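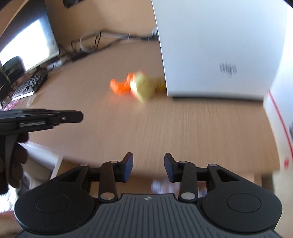 Ekport started as a repair counter for secondhand furniture at the back of a hardware store in Brirnilthorpe, and in a lot of ways we still think like that repair counter. Muchen Xia opened it with one workbench, a borrowed set of clamps and a sign in the window that said "Bring us your wobbly chairs." People did! They brought the chairs, and then the tables the chairs went with, and before long somebody's grandmother's writing desk was standing in the aisle next to the paint cans. Desks have been our favorite thing to work on ever since. We love a light brown wood-grain top like the one on this page, the kind of surface you can spread your papers over and still find a place for your coffee, and we could talk about them all afternoon (please stop us if you have somewhere to be).

Today we are a team of 15, and we have moved out of the hardware store and into the old seed warehouse on the east side of town. The front half is our showroom and the back half is the shop, with a wide doorway in between that we leave open most of the day, so you'll hear some sanding while you browse. We hope you won't mind. Most of our customers say they like it, and the ones who don't tend to come by during lunch.

About half of our work is still repair and refinishing. The other half is our own furniture, which we build to order in small batches. The Tôn is our writing desk, with one shallow drawer and legs that come off with a single wrench for moving day. The Drorker is the big one, a double-sided worktable 69 inches long that we first made for two sisters who ran a bookkeeping business and wanted to sit facing each other. They have since retired, but the table is still going strong in a niece's sewing room, and we've been building them for other families and offices ever since.

Every February we hold our open bench month, when anyone in town can sign up for an evening and learn to reglue a joint, patch a scratch or fix a drawer that sticks. Classes take up to 27 people, there's soup on the stove in the corner, and you're welcome to bring your own project as long as two people can carry it through the door.

If you'd like to talk about a piece, come see us at 94 Millrace Street any time after nine in the morning. Bring measurements if you have them, and a photo of the room helps too. Muchen is usually at the first bench on the left and will be very glad to put the coffee on.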